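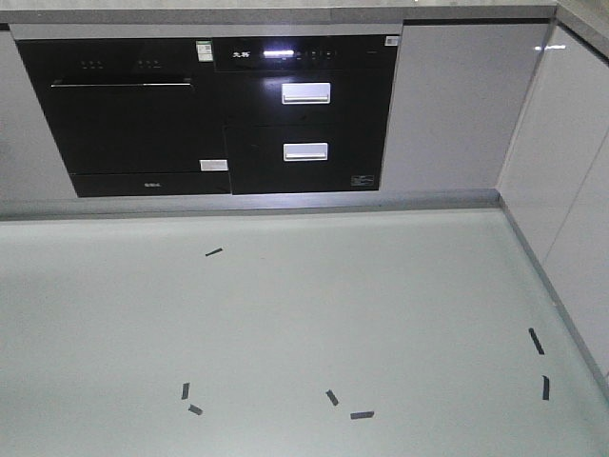

**Which memory cards can I use in the phone?**

The Dumlow takes a microSD card of up to 512 GB, formatted as exFAT or FAT32. Cards sold as SDHC and SDXC both work. Full-size SD cards do not fit the tray, with or without an adapter.

## 4. Adding and managing storage

This section covers fitting a memory card, choosing how the phone uses it, moving files and apps, and removing the card safely. The steps apply to both versions of the phone (64 GB and 128 GB). Menu names are those in the current system software. If yours look different, install any waiting update under **Settings > System > Update** before you go on.

### 4.1 Before you start

You need:

- the tray pin from the box, or a straightened paper clip
- a microSD card
- a battery charge of at least 30 percent

If the card has been used in a camera or another phone, copy anything you want to keep to a computer. Some of the steps below erase the card.

> **Caution:** Turn the phone off before you open the tray. Pulling the tray while the phone is writing to a card can damage files on it.

### 4.2 Fitting the card

1. Hold the power key for three seconds and tap **Power off**.
2. Find the tray on the left side, above the volume keys. The small hole next to it is the release. The hole on the bottom edge is the microphone.
3. Push the pin straight into the release hole until the tray moves out.
4. Pull the tray free with your fingers.
5. Lay the card in the larger recess with the metal contacts facing down. The cut corner of the card matches the cut corner of the recess.
6. Slide the tray back in until it is flush with the side of the phone.
7. Turn the phone on.

After a few seconds a message reads **New card found**. If you see nothing, go to 4.7.

**Note:** The larger recess holds either a memory card or a second SIM. It can't hold both. If you use two numbers, you can set the second one up as an eSIM (section 3) and keep the recess for the card.

### 4.3 Choosing how the card is used

The first time the phone reads a card it offers two choices.

**Portable storage** keeps the card separate from the phone's own memory. You can take it out and read it on a computer. Photos, music, video and downloads can go on it. Apps can't.

**Phone storage** joins the card to the internal memory. Apps and their data can be moved to it. The card is encrypted and only works in this phone.

To set up the card:

1. Tap **New card found**, or open **Settings > Storage > Memory card**.
2. Select **Portable storage** or **Phone storage**.
3. If you selected **Phone storage**, tap **Erase and format**, then enter your screen lock code.
4. Wait for the speed test to finish. It can take two minutes on a large card.
5. Tap **Done**.

> **Caution:** Selecting **Phone storage** erases everything on the card. A factory reset of the phone also makes the card unreadable, even if the card itself was left alone.

If the speed test shows **Slow card**, the phone will still accept it, but apps on it may take a long time to open. Use it as portable storage, or fit a card marked A1 or A2.

### 4.4 Saving photos and video to the card

1. Open the camera.
2. Tap the gear at the top left.
3. Scroll to **Save location** and select **Memory card**.

New pictures go to the card from then on. Older ones stay where they are until you move them (4.5). Burst shots and slow-motion video are always saved to internal memory first and copied over when the camera is closed – leave the phone alone for a moment after a long burst.

### 4.5 Moving files

1. Open **Files** and tap **Internal memory**.
2. Press and hold the first file or folder, then tap any others you want.
3. Tap the three dots and select **Move to**.
4. Select **Memory card**, open the folder you want, and tap **Move here**.

The phone checks each file after it is copied and only then deletes the original. In our test, a folder of 2646 photos took roughly 79 minutes on a slow card. The screen can be off while this happens, but don't restart the phone. If the battery drops below 10 percent the move pauses and carries on when you plug in the charger.

A single file larger than 4 GB won't copy to a card formatted as FAT32. The message reads **File too large for this card**. Back up the card and format it again as exFAT (4.8).

### 4.6 Moving apps

This works only if the card is set up as phone storage.

1. Open **Settings > Apps** and tap the app.
2. Tap **Storage**, then **Change**.
3. Select the memory card and tap **Move**.

Some apps have no **Change** button. The maker of the app decides this, and there is no setting to override it. Keyboards, alarms and home screen widgets should stay in internal memory, where they can start as soon as the phone does.

### 4.7 If the card isn't found

1. Turn the phone off, take out the tray, and check that the card lies flat.
2. Wipe the contacts with a dry, lint-free cloth.
3. Refit the tray and turn the phone on.
4. Try the card in a computer. If the computer can't read it either, the card needs replacing.
5. Try a different card in the phone.

| Message | Meaning | What to do |
|---|---|---|
| Error 331 | The card's format isn't supported | Format the card (4.8) |
| Error 483 | The card was removed while in use | Restart the phone with the card fitted |
| Card is read-only | The card has locked itself | Copy your files off and replace the card |

If a second card isn't found either, contact Millex support and have the serial number ready. It is under **Settings > About phone**.

### 4.8 Formatting the card

> **Caution:** Formatting erases all files on the card.

1. Open **Settings > Storage > Memory card**.
2. Tap the three dots and select **Format**.
3. Select **exFAT**. Use FAT32 only if an older device has to read the card, and only for cards of 32 GB or less.
4. Tap **Erase and format**.

### 4.9 Removing the card

1. Open **Settings > Storage** and tap the eject symbol next to the card.
2. Wait for **Safe to remove**.
3. Turn the phone off and take out the tray.
4. Lift out the card and slide the empty tray back in.

If the card was set up as phone storage, move its apps and files back to internal memory before you eject it. Any app left on the card shows as a gray icon and won't open until the same card is fitted again.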